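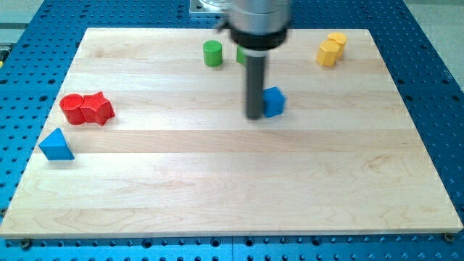
**Coloured building blocks** are small solid shapes, most often cut from wood, that kids stack, sort, line up and knock over. I've kept this entry for our toy library's wiki going since I took over the block shelf, so please forgive the bits where my own opinions leak in (there are a few!). It covers the painted and stained sort, in plain geometric shapes. Interlocking plastic bricks have their own page and their own very devoted editor.

## Shapes

The cube is the shape everybody pictures first, and it's the one that goes missing first too. It sits happily on any face, so you can tip it, turn it and drop it into a tower without thinking much. After that comes the cylinder, which I reckon is the most interesting block in any box. Stand it on its end and it behaves like a column; lay it on its side and it's off across the floor and under the couch. Most sets add a few triangular prisms for roofs, and the fancier ones have arches and half-rounds.

Not all sets agree on sizes. In a well-planned one, the cylinder is as tall as the cube is wide, so a plank will sit level across the pair of them. The old Koskela sets we lend out get this right. The Tiven ones don't, quite, and you end up with bridges that lean. My nephew thinks the lean is the best part.

## Colour

Red, yellow, blue and green are the usual four. Paint gives you a solid, bright face and hides the grain, while stain lets the grain show through and tends to look softer. I'm a paint person, mostly for the way a green cylinder jumps out at you from a pale board. Chips are the downside: corners go first, and a cube has eight of them.

Colour also gives you a second way to sort. Ask a three-year-old to put the "same ones" together and you might get all the blues, or all the cubes, and either is a perfectly good answer. Joonas Hirvonen, who donated our biggest box, used to lay one shape out in every colour and wait to see what the kids did with it.

## The surface underneath

People forget about this half of it. Carpet is quiet and kind to paint but hopeless for anything tall. A smooth wooden board is my favourite, and a light maple one made from long planks glued edge to edge is lovely to build on, with enough contrast that no block gets lost against it. If the board's going to be used a lot, fasten it down near the corners. A board that slides takes the whole city with it, and there will be tears.

Scattering the blocks with space between them works better than tipping out a heap, at least for sorting games. Little hands can get right around each one.

## Sets in our collection

| Set | Pieces | Notes |
|---|---|---|
| Koskela | 100 | Painted, sizes match nicely |
| Tiven | 97 | Stained, leaning bridges |
| Hokano | 600 | Group bookings only, very heavy |

The Hokano lives in four tubs and needs two people to lift. Please don't mix tubs!

## Cleaning

Wipe with a barely damp cloth, then spread them on a towel to dry. Never soak them. Wood swells, paint lifts, and your tidy cube turns into something with opinions. For rough edges I use a fine sanding block and do only the corner that needs it.

## See also

- Marble runs
- Shape sorters
- Nemeck stacking rings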